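Visit Report: Home Organization Open Day, Ullalura Residence

Prepared by Ye-rin Ryu for the Sellititz Household Skills Program

On December 29, 2020, members of the program attended the open day held at the Ullalura residence. The visit was arranged by Hyun-seo Ji and hosted by Seung-woo Ok, who has taught folding and closet care there since September. Attendance was limited to five visitors at a time, and our group was given the second slot of the morning.

The purpose of the visit was to see how clothing is folded and sorted in an ordinary bedroom, without a worktable or any special furniture. Our own course relies on long tables, and participants have told us that the method is hard to repeat at home.

The Bed as a Work Surface

Folding at Ullalura is done on the bed. Mr. Ok explained that a double bed gives enough room to lay a sweatshirt out with both sleeves open, and that the bedspread should be pulled straight before starting. He prefers to leave the usual bedspread on, including those with a raised pattern, and to press the garment lightly with the palm between folds.

Printed sweatshirts are treated as a separate group. The guideline is to keep the collar at the top and fold the body into a rectangle, with as much of the print showing as possible, so that the owner can tell one black top from another in a full drawer. Cuffs may be left visible where they carry a color of their own.
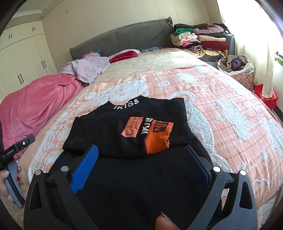

Black sweatshirt with "IKISS" lettering and an orange cuff, folded on the bed.

Mr. Ban asked whether heavy prints crack when folded this way. The host replied that he folds beside a large print where he can — never across the middle of it — and accepts a less regular rectangle as the result.

Fleece and Knitwear

Fleece was discussed at greater length. It does not hold a sharp crease, and the host advises against trying to force one. A soft bundle with rounded edges is considered finished. Sweaters are folded flat and stacked beside the bed, on the nightstand if no shelf is free, and moved to the closet in one trip at the end. Our group had some reservations about the height such a stack can reach. Mr. Niven suggested two shorter piles, and the host agreed that this would suit narrower furniture.

Bedding is left until last. Blankets and sheets stay to one side of the bed while clothing is being folded, which keeps the near half clear for work. 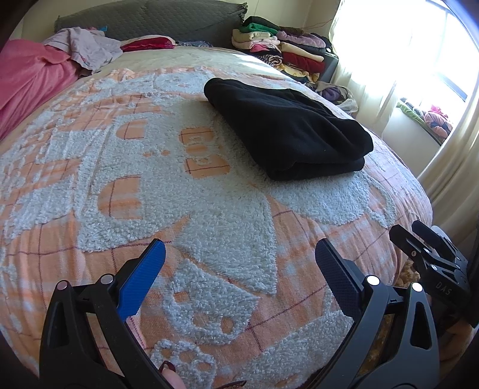
Points for Our Own Program

The written guide used at Ullalura, published by Seok, runs to 261 pages and is too long for our purposes. Ms. Ji will prepare a short extract on sweatshirts and fleece. We also propose that one session of the spring course be held in a furnished bedroom, with the bed as the only surface. The cost of the extract is estimated at 70 dollars for printing.

Copies of this report may be requested from the program office.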